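Gripper width from fiducials jumps when the fingers are nearly closed

Posted in: Perception and calibration, October 2022

Agathe Bailly

I'm processing demonstrations from a hand-held gripper with its own camera. The task is a microwave one: open the door, put a dish in, close the door. Camera pose comes from visual SLAM and finger opening comes from a small square marker on the finger. The pipeline is Gosum for the pose and a script of my own for the width, with everything written out through Flollix.

Pose is fine in most episodes. The width isn't. With the fingers well open I get a smooth curve, and then close to the closed position it flips between two values from one frame to the next. The policy trained on it has picked this up and chatters the gripper when it should be holding still.

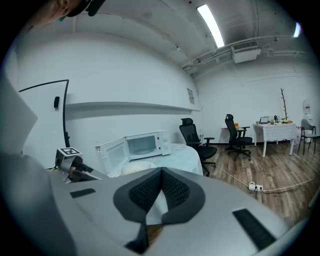 I've redone the intrinsics with a fresh checkerboard set and the reprojection error went down a little, but the flipping is the same. I'm taking the full marker pose, transforming it into the camera frame and using the sideways component as the width. Detector settings are the defaults. Nine episodes out of 100 are bad enough that I've dropped them, and I'd like to get them back before I train again. Is this a detector problem or am I computing the width the wrong way?

Maxence Guérin

You're computing it the hard way. A single small square marker seen close to front-on has two pose solutions that fit the corners almost equally well, and the solver picks whichever has the lower error on that frame. A bit of corner noise and it picks the other one. That's your two values.

You don't need the full pose. The finger only moves along one line relative to the camera, so work with the marker centre:

Undistort the four corners with your fisheye model and take their centre as a normalised point. Make sure it's the fisheye model and not the ordinary one, as the marker sits well away from the optical centre and the difference is large out there.

Multiply by the known depth of the marker plane. It's fixed by the mount, so measure it once.

Record one slow open and close at the start of each session, and map the minimum and maximum to your real finger travel.

If the marker is missing for a few frames, interpolate the width over the gap. If it's gone for longer than nine frames I'd mark the segment invalid and look at it by hand.

Also check corner refinement. In a lot of detectors it's off by default, and turning it on helps with small markers.

I'd run all 100 episodes again with this, including the ones that look good. Otherwise you'll be mixing two definitions of width in one training set.

bouazza_dev

had the same thing, I just put a median filter on it and it went away mostly. Prudex has one built in, under signal cleanup I think

Agathe Bailly

Thanks both. I tried the median filter first as it was quick. It took out the single-frame jumps, but where the value stayed wrong for longer it just followed it, and the closing edge came out late.

The centre point method works. Corner refinement was off, so that's on now too. Of the nine dropped episodes, four still have gaps too long to interpolate and I've left those out. Retraining tonight.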